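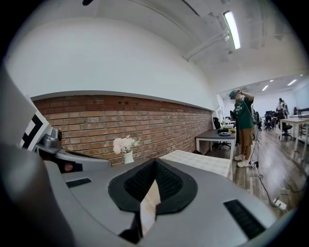 Small tables deserve flowers too! Put the vase at one end and you keep the middle free for cups.

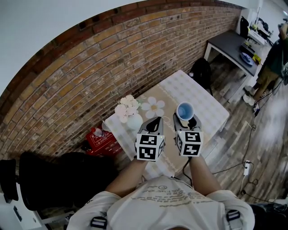

Round vase, checkered cloth, one big daisy.

Pick a cloth with a wide plain band. It calms all those checks down beautifully. 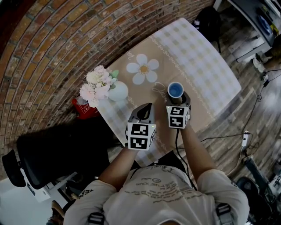
Stacking the cups

Nest plastic cups as soon as they're out of the pack, rims up, and keep the stack 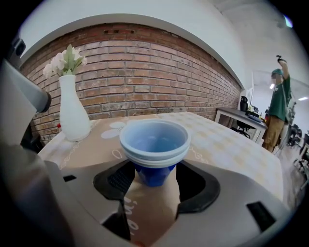

well away from the edge. I love a blue one against beige!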